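Rule 13 said no arm at Nelness could reach over a sink until a person had signed for it. Anathi Ngcobo had signed 22 times since Saturday and had yet to learn what she was signing for.

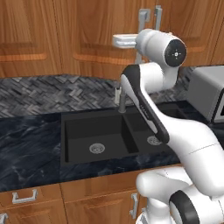
Kitchen model, arm at the double sink.

"It's a simulation," she said. "Who gets hurt?"

"The rule doesn't say hurt," said Naidu. "It says reach."

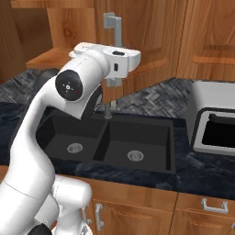

She asked who wrote it. Naidu thought Druver had, or someone who had left Druver — he had never seen a first draft. She picked up the pen and signed the next line, 23, a little less neatly.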